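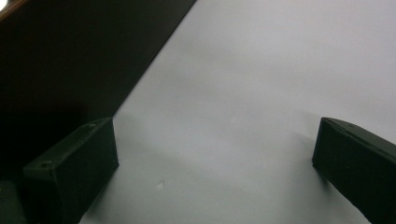
What is the best way to clean a matte white tabletop?

Wipe it with a soft cloth dampened in warm water and a small squirt of dish soap, go over it again with a cloth and plain water, and dry it right away with a towel. Most everyday marks come off like that. Leave scrub pads and gritty powders in the cupboard, because they polish the finish in patches and the patches stay.

Now that the useful part is done, I can complain.

I bought a white table. I was a grown man with a working knowledge of soup and I bought a white table, from the Rustovo showroom out past Pondmont, for 400 dollars, with delivery. The man who sold it to me called the color "chalk." He said it would open up the room. He had on a very clean shirt and I should have asked him more about the shirt and less about the room.

Several of you have written to ask how it's holding up, I think mostly in the spirit of people slowing down to look at a fender. It's holding up fine. It is a solid, level, sensible table, and it records everything. My old one was dark oak and I ate at it for most of my adult life without learning a single thing about my own habits. The white one tells me where I put my elbows. It tells me I slide the pepper mill when I could pick it up. It has told me that the bottom of the fruit bowl is filthy, and has presumably been filthy through several presidents.

So, marks. I've come to know them by type, the way other retired people know warblers.

The most common is the gray scuff. It looks like a pencil line and you'll assume it's a scratch and feel sick for a minute. Usually it's nothing of the kind. It's a little bit of something darker that rubbed off on the way past, from the foot of a pan or a belt buckle or the unglazed ring on the underside of a mug. Drag a fingernail across it. If the nail doesn't catch, the mark is sitting on top of the table and will very likely come off. Try the soap first. If the soap just looks at it, put a dab of baking soda paste on a damp finger and rub lightly for as long as it takes to say your phone number, then wipe and look. Do this in a corner first. I know, everybody says to do it in a corner first, and everybody starts in the middle anyway because the middle is where the mark is. I have a slightly shinier place in the middle of my table, about which more shortly.

Then there's the cloudy patch. You notice it in the evening, when the light comes in low, and by morning it has gone and you feel foolish. It's almost always old cleaner. People (me) spray the stuff on as though putting out a fire, wipe once, and walk off pleased. What's left dries to a film, dust sticks to the film, and the table looks grubby in direct proportion to how often you clean it. The cure is plain warm water and a fresh cloth, and then another fresh cloth, and a period of reflection. I went through most of a bottle of Lovuda surface spray before I worked this out. Nothing wrong with the Lovuda. It says on the back to rinse, in type meant for younger eyes.

Crumbs and specks I hardly count, except that on white they stop being small. A single coffee ground can be seen from the hallway. Don't wipe them with a wet cloth, which just takes them for a ride and leaves a gray comma behind. Sweep them off dry, with the side of your hand if no one's around, and bring the water in afterward.

Food color is the serious one. Turmeric, beet, mustard, tomato sauce that's been allowed to think about it. Speed matters more than product here. Blot it, soap it, blot again. If a yellow shadow stays behind, a cloth with a little hydrogen peroxide from the drugstore, laid over the spot for a few minutes and then rinsed off, will often fade it, though again you'll want to find out first what it does to your particular finish in a place you don't care about. Strong sunlight has also been known to fade turmeric. I put the leaf of my table by the back window for an afternoon and the curry went from a shout to a mumble. My neighbor asked if I was moving out.

Ink is its own department. Rubbing alcohol on a cotton ball lifts ballpoint from a lot of hard surfaces, and it also lifts the paint from a lot of painted ones, so know which you own before you get confident. If you've lost the care sheet, the maker will normally tell you over the phone. Rustovo did, cheerfully, and then tried to sell me chairs.

About the shiny place. A matte surface is dull because it's very slightly rough, too fine to feel. Rub it hard enough and you flatten the roughness, and then it shines, and you can't un-shine it with anything that comes in a bottle. The white foam erasers are the usual culprit. They work wonderfully and they work by sanding. I took one to a gray scuff that soap would have dealt with, I put my shoulder into it, and I now own a scuff-free oval that catches the light like a dime. From one chair you don't see it. I've given that chair to guests and I sit in the other one, where I can.

I asked around about getting it refinished. The shop on Retamal Street wanted 50 dollars to come and look, the looking being separate from the doing. I looked at it myself for free and decided to put the napkin holder there.

A word about light, while I'm here. White tables spend the day changing color. Mine is cool and bluish toward the window, warmer under the lamp, and wherever anything stands on it there's a soft gray shadow that I've scrubbed more than once. If a smudge moves when you move the salt, put down the cloth. The best time to hunt for real ones is with the overhead light off and a flashlight held low at one side so the beam skims across the top. You'll see every streak you've ever left. Do this once a season at the most, and never before company.

Now the daily routine, such as it is. After supper I clear everything off, sweep it dry, do the one pass with soapy water and the one with plain, and dry it. I keep 2 cloths for the table and they do nothing else. They aren't for the stove or the dog, and they go through the wash without fabric softener, which leaves a waxy something on the cloth that ends up on the table as the aforementioned cloud. The drying is the step everyone skips. Water left to dry on its own leaves its minerals behind, and our water around here has plenty to leave.

Felt pads on the bottom of anything that lives on the table are worth the fuss. The fruit bowl has them, the napkin holder has them, the lamp has them. My laptop came with rubber feet, and dark rubber left sitting on a pale surface can stain it for good, so it gets a placemat like everybody else at the table. Same goes for anything with a black rubber ring under it, blenders in particular.

Coasters I have opinions on. They get used by people who would have been careful anyway. Everyone else puts the glass down next to the coaster, close enough that you can tell they saw it. A tablecloth would settle the matter, and my sister has pointed this out at every opportunity, but I paid for chalk and I'm going to look at chalk.

Would I buy it again? I've had it 2 years and my answer depends on what we had for dinner. The room did open up, I'll give the man that. I can find my glasses, which on the oak used to vanish till morning. Letters get read where I can see them. And some of the marks I've stopped chasing. There's a faint one near the end where my grandson pressed hard doing long division, and if you get the flashlight down low you can make out a remainder. It isn't on top of the surface, the fingernail catches, and no amount of baking soda is going to shift it, so I've filed it under arithmetic and moved on.

If you have a trick for candle wax on a matte finish, send it in. I know about the ice cube and the plastic card. The ice cube got the wax off and left a greasy halo, soap improved the halo without removing it, and I'd sooner not try the one with the brown paper and the hot iron until I hear from somebody who did it and still has a table. Stain letters go in the box by the front desk or to the usual address, and please say what your tabletop is made of if you know. Last time I ran a request like this I got a very good method for marble.

Nicanor Navarrete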